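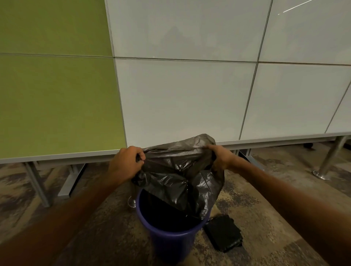

Bag going into the bin, both hands on the plastic.

Ticket: Bin liner task, demos rejected at import
Project: Drover
Opened by: Anisa Govindasamy
Assigned to: Sandamali Karunaratne
Opened: April 2019
Status: Open, waiting on retest

Reported problem
Import drops 20 of the hand demos for the bin liner task. The log says "contact lost" each time. Teleop demos of the same task load fine.

Sandamali:
I replayed the rejected set. The hand tracker treats shiny black plastic as a gap. When the fingers curl over the edge of the bag, it loses them and closes the segment early. The timeout is 2 seconds, so a slow fold over the rim is enough to trip it.
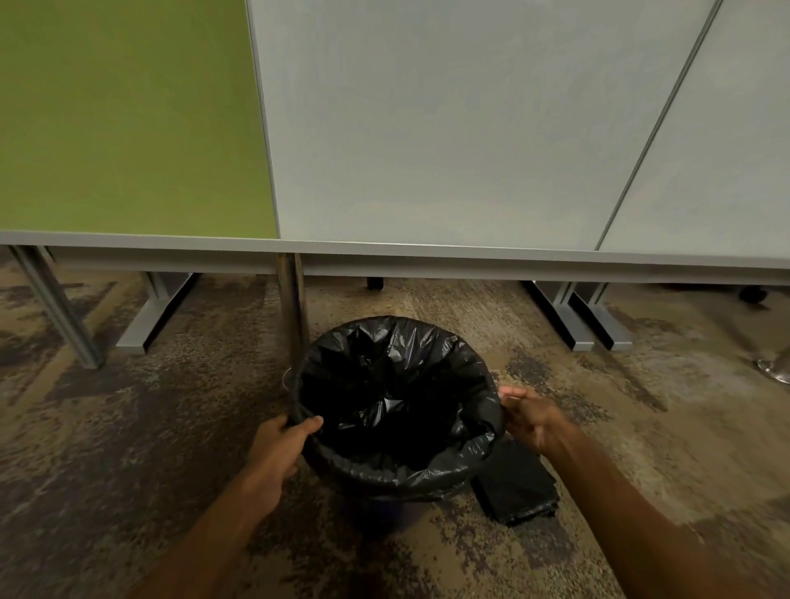
Drover Support Log, p. 20

Anisa:
Can we just raise the timeout? I'd like to keep the demos where the person stops to straighten the liner – the arm needs to learn that part too.

Sandamali:
Raised to 4000 ms on the test branch. More than half of the rejected demos now load. The rest fail at the start, before any contact with the bag. The tracker wants both hands open and fully in view to set the left and right labels. 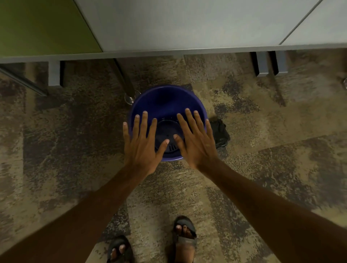
If the thumbs overlap at that point, the labels can swap and the whole demo is thrown out. Keep them slightly apart and hold still until the label shows on the monitor. I added this to the operator sheet.

Anisa:
Will redo the failed ones with the new sheet. Please leave the old files where they are – I want to compare the two sets before we delete anything.

Next step: retest on the test branch, then merge.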